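Subject: Re: Steroid drops after the Zarei implant, tapering question

On Thursday at 9:40 AM, a list member wrote:

> My mother had the Zarei drainage implant put in her left eye at the
> Fakham clinic in May. Pressure was 31 before and is now 14, so
> we're pleased. But the sheet they sent home says to stop the steroid
> drops at week six, and the surgeon told her in person to go down
> slowly until week ten. The front desk says follow the sheet. Has
> anyone had the same thing? Also, did your vision stay blurry this
> long? She is at five weeks.

I had the same implant at Fakham, right eye, and I got the same two sets of instructions. Follow what the surgeon said, but get it in writing before week six. When I called, the nurse line told me the sheet was the general one for all their glaucoma procedures and that the surgeon's note in my chart is the one that counts. The front desk can't see that note. Ask for the nurse line, option 2 on the phone menu, and have them read it to you.

My taper was four drops a day, then three, then 2, then one, with two weeks at each step. Hers may be different, so please don't copy mine. My pressure went up a little when I was on the full dose and came back down as I cut back. They had warned me that steroids can do that in some people, and they checked it at each visit.

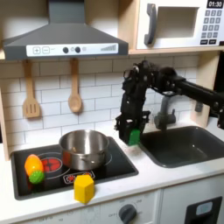
On the blurry vision, mine was poor until week seven and then got better over a few days. At five weeks I could read large print with that eye and not much else. They didn't want to measure me for new glasses until three months had passed. If her sight gets suddenly worse, or she has pain or a lot of redness, don't wait for the list to answer. Call the clinic the same day.

Two other things that may help:

The bill comes in parts. I paid $1,325 out of pocket, and the surgery center's share arrived around a month after the surgeon's. I thought it was a duplicate and almost ignored it.

The pharmacy in Cosley doesn't keep the preservative-free drops in stock. They order them and it takes a couple of days. The one in Wevley, next to the bus station, usually has them on the shelf. If she is close to the end of a bottle, call ahead. I ran out over a weekend once and had to phone the on-call doctor to ask what to do.

Does anyone here who is more than a year out still use a pressure-lowering drop along with the implant? I was taken off both of mine and last month was put back on one at night. My doctor says this is common. I'd like to hear how long others went before they needed one again, and whether the dose stayed the same after that.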